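4. Testing Your Furex Voltage Detector Before Each Use

We know you're eager to get to work, and we promise this part goes quickly once you've done it a few times. Please don't skip it, though, even if the detector worked perfectly well yesterday (we hear that one a lot!). You will need the detector, its leather pouch, and a source you already know to be live.

1. Put on your rated gloves and face shield before you take the detector out of its pouch. Check the gloves for cracks, cuts and sticky spots, and roll the cuffs to trap air and feel for leaks.

2. Wipe the tip with the dry cloth from the pouch. Cleaning sprays leave a film on the plastic, so save those for the workbench.

3. Hold down the gray button until you hear two short beeps. One long beep means the battery is low. Change it now and start this section over.

4. Touch the tip to your known live source. The light should turn red and the beeper should sound without a break.

Note: The detector shuts itself off after 10 minutes. If you stop to take a phone call, begin again at step 3.

5. Now test the conductor you plan to work on, one phase at a time, and take your time over each one.

6. Go back to the known live source and test the detector once more. If it stays silent this time, treat everything you tested in step 5 as live.

CAUTION: Never use a detector with a cracked housing, and please don't tape one up, however neat the tape job. Tag it and send it to the Dunora service desk, care of Laurinda Mota.

7. Write the result on your lockout card, sign it, and hang the card with your lock. Cards from the Fellstead plant have an extra box for the panel number, such as 132 or 1,047. 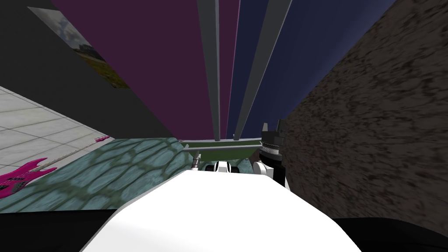

5. Putting the Detector Away

1. Hold the button down until the light goes out, then slide the detector into its pouch with the tip facing up.

2. Store it indoors, away from heaters and sunny windows. If it will sit unused over the winter, take the battery out in November and keep it in the side pocket.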